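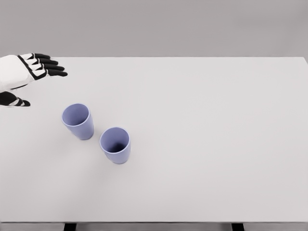
Week 6: Grasp planning, or why your cup fell over

The planner gets a pose, a mesh and a table height. It has no common sense, so you'll be supplying that as cost terms.

Start from a pregrasp with the fingers open. Plan the approach in two stages: transit to the pregrasp, then a short straight line in. Students who merge the two tend to discover the second cup with the back of the thumb.

Collision margin in Loltix defaults to 8 mm. Leave it alone until your logs give you a reason.

Tapered cups: wider at the rim, so contact normals tilt. Squeeze hard near the base and the maths will happily let you slide up the wall. Check the friction cone at every contact, including the one you're sure about.

Seeds: use 242 for the marked run. Seed 386 is the one where everything works, and the marker knows about it.

Reading: Bhatia notes, section on approach vectors. Skip the Flomach appendix unless you enjoy quaternions in the wrong order.

Shares 8 | Comments 2

tute_goblin
Is the margin per link or for the whole hand?

kelpie_k
Per link. Found out at 2 am.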